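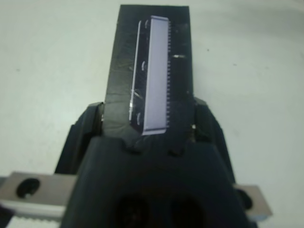

What changes for the bench staff when the part handling at station 6 is automated?

Their hands leave the picking and placing, and their time goes to tray preparation, fault clearing and final inspection. Headcount at the Umdale workshop remains the same through the trial.

Notebook entry, February, morning session. Entered by T. Dauda. Copy to Araceli Urquijo and Severino Aguirre.

Job 3422 continued. The gripper was run over the white work surface with the black part held upright in the jaws, lower end down. The strip with the fine row of teeth must stay clear of both fingers at all times. Closing position left as set by F. Goicoechea; he asks that it not be altered without an entry in this book.

Handling rule for staff, unchanged: parts are to be lifted by the plain end. Several of us have carried parts by the middle for years, and the habit will need to be dropped at the tray, as the arm expects every part to be lying the same way. Y. Echevarría has drafted a one-page sheet for the tray position. I have asked her to remove the word "operator" and use the job titles people already hold.

Notes from the shift meeting. Three points were raised.

Staff asked who is responsible for a damaged part when the arm placed it. Agreed for the present that the fault is logged against the station and no name is entered. Severino will put this in writing for Plinance, whose reporting form still has a required name field.

The second point was pace. At the manual bench a person could stop for a moment between parts. With the arm running, the tray empties at its own rate and whoever fills it feels hurried. Tray position is limited to 3 hours per person per shift until further notice. Rotation list to be posted by the door.

The last concerned skill. Two of the senior assemblers do not wish to lose practice at manual placement. Araceli has approved one manual batch of 10 parts per week for each of them, to be inspected on the same terms as the arm's output.

Open items. Sydorenko to confirm the delivery date for the spare fingers. The stop button is within reach of the tray but awkward for anyone left-handed; quote requested for a second one. Training record for the night crew is incomplete. Y.E. to follow up.

Next entry after the fixture change. Leave the jaw settings alone until then.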